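Written procedure for two-arm table clearing with real food waste: what belongs in it?

gestby_bench
Posted 2021-03-07

We run a two-arm setup at a bench and have used clean plastic props up to now. From April the tasks will include real leftovers: shells, fruit, used cups, soft packaging. Our safety reviewer wants a written procedure before the first session. We have a risk assessment for the arms (speed limits, emergency stop, approach from the side), but it assumes dry, rigid objects and says nothing on hygiene, cables or people working elsewhere in the same room.

I need to know three things. Which items should be rules and which can be left as advice? Is a floor marking enough, or do we need a physical barrier? And how long can food stay out? The arms have no washdown rating. The grippers are standard two-finger units with no covers, and I would prefer not to fit covers if they change the grip.

urkden_ops

We went through the same review last year. Keep the document short and split it in two: conditions that must be true before the arms are enabled, and conditions that end the session. Anything that fits neither heading goes in the operator notes, where it can be changed without another sign-off.

Our limits, for comparison. Food is out for no more than 30 minutes per batch, then discarded and replaced. Gripper fingers are wiped with a detergent cloth between batches and with disinfectant at the end of the day. Check the disinfectant against the fingertip material first. The marked zone extends 60 inches from each arm base, and anyone entering it has to call out and wait for the hold.

Table clearing, crayfish shells and used packaging: 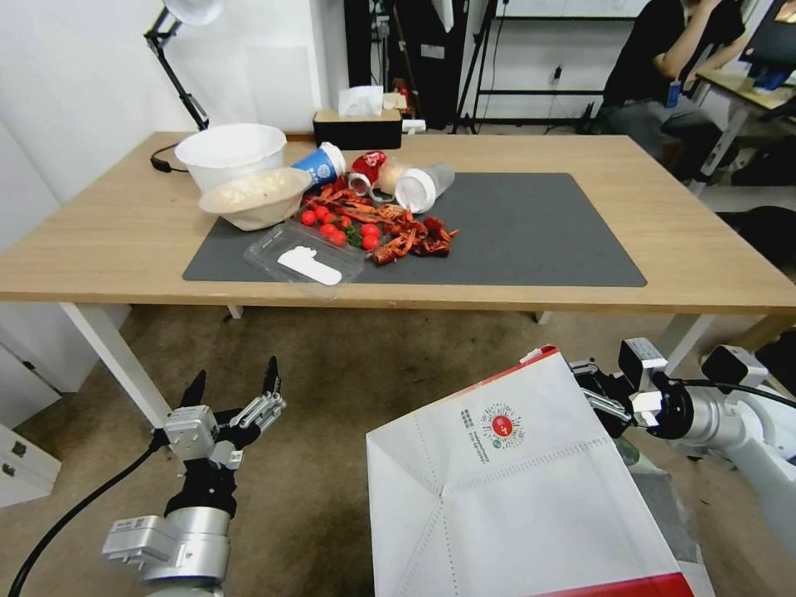
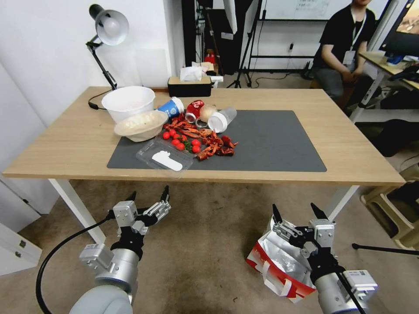
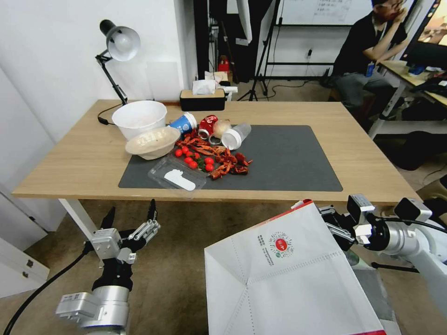
Cable control gets its own line in our procedure, under the conditions required before enabling. The rule covers every cable on or near the work surface, including those that have nothing to do with the robot. The cable across the left end of the tabletop, by the white bowl, is a typical case: a finger closing on the rim of the bowl can pick up the cable with it, and if the cable belongs to a lamp clamped to the same table, the lamp can be pulled over onto the work area. Route such cables down the nearest leg and tie them, or move the lamp to a wall bracket. The same section should state where people may sit. There is a person seated at the right, past the table, and your procedure needs to say whether a position like that counts as inside or outside the zone. Decide it with a tape measure and write the number down. We also require the waste bag to be opened by hand before the arms are enabled, and never held open by hand while they are live. If the bag tears or tips, stop the arms first and then clean up.

For your barrier question, floor tape was accepted in our case on the strength of the reduced speed setting and a stop button at the operator position. That was our reviewer's decision for our room. A different arm or payload could come out differently.

tralley_maint

Agree with most of the above. One addition on cleaning: shell fragments and juice get into the finger joints, and a cloth does not reach them. We remove the fingertips every 8 operating hours, brush the joints dry, and inspect the seals. Log it. Do not spray anything directly at the gripper. Liquid should go on the cloth.

Also put a mat under the food and make it a required item. A removable mat can go to the sink. A wood tabletop can't, and it will hold the smell.

hamalainen_3000

just fence it. we used a light curtain and the paperwork got a lot shorter

gestby_bench

Thanks. A light curtain is outside the budget this year, so I will draft it with tape, the hold call and reduced speed, and see what the reviewer says. I had no line on cables at all. Our desk lamp cord also runs over the tabletop, so that goes on the pre-enable list. Fingertip removal goes in as a rule with a log sheet.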